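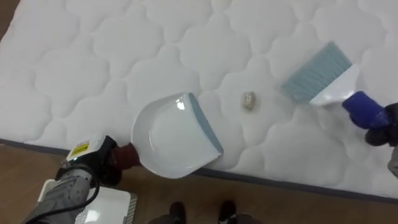

Wysocka, June

Progress report to Koresora: bedroom care and linen handling, Stullness guest rooms
Prepared by Agnese Kļaviņa. Reviewed by Raimonds Kuusk.

1. Scope of this period

Work covered the bare-mattress stage of the room routine: removing debris from the quilted top, checking the border and piping, and moving linen from the bed to the washer. Bed making and floor care are in the next period and are not reported here.

2. Debris removal

The routine calls for a dustpan and hand brush on the bare top before any other tool. The pan lip is laid flat on the quilting and debris is brushed toward it. A rubber-edged lip is specified; the bare plastic lip tried earlier caught in the stitched channels between panels. Crumpled paper and similar light pieces tend to settle on the raised part of a panel and are easy to collect. Fine crumbs settle in the channels and need a second pass along the stitching.

Of 68 passes logged, 10 left residue in the channels. Seven of those were on the side nearest the wall, where the brush angle is poor. Danuta Bednarek has rewritten the step so that the bed is pulled out first.

3. Linen handling 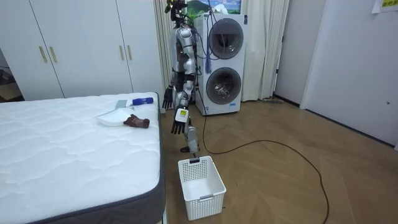 Page last changed: Friday, 16:10, D. Bednarek

The stacked washer-dryer is in the bedroom, so the carrying distance is short. The perforated plastic basket goes on the floor beside the bed and stays there until the mattress has been cleared. Small tools may be left on the far half of the mattress during the stage but must be off it before the protector goes on.

The wood floor gets debris that goes over the mattress border. It is left for the floor stage and is not swept separately.

4. Open items

Replacement hand brushes from Ovisis: 16 ordered, not delivered. The current brushes remain in use.
Border check: the dark fabric edge shows lint more than the white top does. Teresa Zieliński is to propose a pass criterion.
Basket position: to be added to the room sheet by Cyprian Bednarek.

5. Budget

Spending is within the approved amount for the period. No change to the schedule is requested.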